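클리붐, 헬스장 기구 청소 동작을 사람 손으로 가르치는 '코세티' 시연 학습 프로그램 공개

손걸레질 시연 227건 수록, 10월부터 시설 관리 업체 대상 시범 도입

2022년 4월 22일, 테스트데일 — 서비스 로봇용 소프트웨어 기업 클리붐(Clivum)은 사람이 직접 해 보인 청소 작업을 로봇의 동작 학습에 활용하는 프로그램 '코세티(Kosetti)'를 공개했다고 밝혔다. 첫 적용 분야는 헬스장과 공용 체력 단련실의 운동 기구 닦기이며, 첫 대상 기구는 러닝머신이다.

코세티의 시연 자료는 두 가지 방식으로 만들어진다. 첫 번째는 작업자가 머리 높이의 카메라 시점에서 자기 손으로 기구를 닦는 '손 시연'이다. 두 번째는 숙련된 조작자가 양팔 로봇을 원격으로 움직여 같은 작업을 수행하는 '원격 시연'이다. 클리붐은 손 시연으로 작업의 순서와 손의 쓰임을 먼저 익히게 한 뒤, 원격 시연으로 로봇 팔의 길이와 관절에 맞게 동작을 조정하는 순서를 택했다.

이번에 공개된 1차 자료에는 손 시연 227건이 들어 있다. 시연에는 작업자 12명이 참여했으며, 모두 체육 시설 청소 경험이 있다. 작업자에게는 닦을 부위만 알려 주고 손의 위치나 수건을 접는 방법은 따로 정해 주지 않았다. 같은 손잡이를 닦더라도 수건을 접어 손바닥으로 누르는 사람이 있고, 뭉쳐 쥐고 문지르는 사람이 있다. 클리붐은 이런 차이를 그대로 남겨 두었다.

러닝머신을 첫 대상으로 고른 것은 한 대 안에 성격이 다른 표면이 모여 있기 때문이다. 손잡이는 길고 둥글며, 조작부는 평평하지만 버튼이 있고, 컵 홀더 주변은 좁고 모서리가 많다. 로봇이 한 가지 힘과 한 가지 속도로 닦아서는 작업을 마칠 수 없다.

손잡이 구간에서는 두 손의 역할이 나뉜다. 한 손은 손잡이에 얹고 다른 손은 수건을 누르는 자세가 자주 쓰인다. 코세티는 수건을 쥔 손뿐 아니라 쉬고 있는 듯 보이는 손의 위치도 함께 기록한다. 로봇이 몸을 기구 쪽으로 기울일 때 다른 팔을 어디에 둘지 정하는 데 이 정보가 쓰인다. 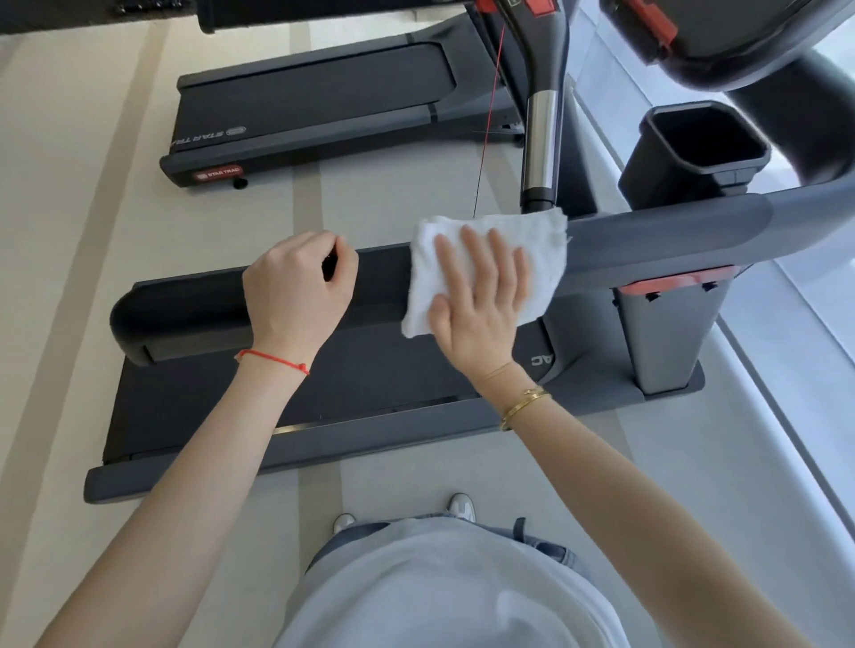 접은 흰 수건으로 러닝머신 손잡이를 닦는 손 시연. 왼손은 손잡이 위에 얹혀 있다. (사진 제공: 클리붐)

클리붐에서 시연 자료 제작을 총괄하는 예우헨 흐리니신(Yevhen Hrynyshyn)은 "청소 담당자에게 손잡이를 어떻게 닦느냐고 물으면 대개 '그냥 닦는다'고 대답한다. 말로 받아 적은 절차서에는 손바닥을 언제 펴는지, 수건 끝을 언제 다시 잡는지가 빠져 있다. 우리는 그 부분을 시연에서 가져온다"고 말했다.

시연은 기구 한 대를 기준으로 7개 구간으로 나누어 정리된다. 구간은 손잡이, 손잡이 기둥, 조작부 화면, 조작부 아래 덮개, 컵 홀더, 모터 덮개, 발판 옆면이다. 각 구간에는 닦기 시작한 지점과 끝낸 지점, 수건을 고쳐 잡은 시점이 표시된다. 표시 작업은 시연에 참여하지 않은 검수자 2명이 따로 진행하고, 결과가 서로 다르면 해당 시연을 다시 검토한다.

작업자가 한 구간을 건너뛰었다가 돌아온 경우에도 시연은 삭제되지 않는다. 실제 현장에서는 얼룩을 발견하고 되돌아가는 일이 흔하다. 다만 수건을 바닥에 떨어뜨리고 그대로 다시 사용한 시연은 위생 기준에 따라 제외했다.

조작부 주변은 개발 과정에서 가장 많은 시간이 들어간 구간이다. 버튼이 모인 면과 그 아래 덮개는 가까이 붙어 있지만 필요한 힘이 다르다. 덮개는 손바닥으로 눌러 닦아도 되지만, 조작부에서는 시작 버튼이나 정지 버튼이 눌리지 않도록 힘을 줄여야 한다. 코세티는 두 면의 경계를 별도로 표시하며, 로봇이 경계를 넘을 때는 수건을 표면에서 한 번 뗐다가 다시 대도록 한다.

수건처럼 모양이 계속 바뀌는 물건도 과제였다. 로봇 손이 수건의 한가운데만 쥐면 가장자리가 접혀 들어가면서 닦이지 않는 면이 생긴다. 손 시연에는 한 손으로 수건 모서리를 잡고 다른 손으로 천을 펴 누르는 동작이 여러 차례 나온다. 클리붐은 이 동작을 원격 시연의 기본 동작 가운데 하나로 옮겼다.

원격 시연에는 클라인슈미트(Kleinschmidt)가 제작한 양팔 조종 장치가 사용된다. 조작자는 로봇의 머리 쪽 카메라 영상을 보면서 조종간 두 개를 움직인다. 손끝에 걸리는 힘은 조종간의 저항으로 전달된다. 조작자는 원격 시연에 들어가기 전에 같은 구간의 손 시연을 먼저 보고, 직접 수건을 들고 기구를 닦아 보는 교육을 받는다.

클라인슈미트의 조종 장치 담당 기술자 아메를리 단콰(Amerley Dankwa)는 "처음 조종간을 잡은 사람은 거의 예외 없이 수건을 너무 세게 누른다. 자기 손으로 먼저 닦아 보게 하면 힘 조절이 빨리 잡힌다. 교육 순서를 바꾼 뒤로 조작자들이 조작부 구간을 덜 어려워한다"고 설명했다.
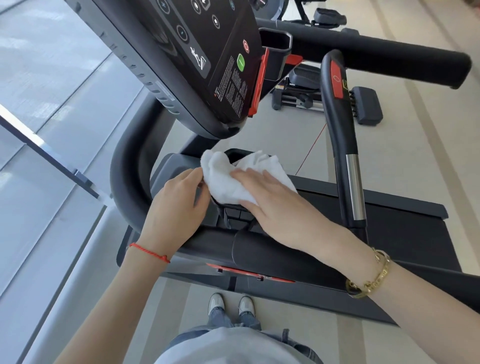 시범 도입 일정

클리붐은 오는 10월부터 테스트데일 지역의 시설 관리 업체를 대상으로 코세티의 시범 도입을 시작한다. 참여 업체는 자사 직원의 손 시연을 추가로 등록해 시설별 청소 순서를 반영할 수 있다. 로봇은 영업 종료 후에만 가동되며, 가동 중에는 원격 조작자가 대기하다가 로봇이 멈추거나 도움을 요청하면 조종을 넘겨받는다. 이때 조작자가 처리한 동작은 업체의 동의를 받아 새로운 원격 시연으로 저장된다.

기구의 전원은 청소 전에 현장 직원이 차단해야 한다. 시범 기간에는 기구의 이동, 바닥 청소, 소독액 보충이 작업 범위에 포함되지 않는다. 소독액은 직원이 미리 적신 수건을 로봇 옆 거치대에 두는 방식으로 공급한다.

시연 참여자와 개인정보

손 시연에 참여한 작업자는 촬영 전에 자료의 사용 범위를 안내받고 서면으로 동의했다. 자료에는 작업자의 이름이 기록되지 않으며, 시연마다 임의의 번호가 부여된다. 얼굴이 기구 표면이나 유리에 비친 구간은 검수 단계에서 가림 처리한다. 작업자는 언제든지 본인의 시연을 삭제해 달라고 요청할 수 있다.

향후 계획

클리붐은 러닝머신에 이어 실내 자전거와 근력 운동 기구로 대상을 넓힐 예정이다. 근력 운동 기구는 등받이와 좌석의 각도가 사용자마다 달라지므로, 같은 기구를 여러 자세로 조정해 놓고 시연을 수집하는 방안을 준비하고 있다. 손 시연에 참여할 시설 관리 업체도 추가로 모집한다.

흐리니신은 "새로운 기구가 들어올 때마다 엔지니어가 동작을 처음부터 짜는 방식으로는 현장의 속도를 따라가기 어렵다. 그 기구를 매일 닦는 사람이 직접 보여 주고, 로봇이 못하는 부분을 원격 조작자가 이어서 보여 주는 구조로 가려 한다"고 덧붙였다.

클리붐 소개

클리붐은 청소와 정리 업무를 수행하는 서비스 로봇의 동작 학습 소프트웨어를 개발하는 기업이다. 테스트데일에 본사와 시연 교육실을 두고 있다.

시범 도입 및 시연 참여 문의: 클리붐 홍보팀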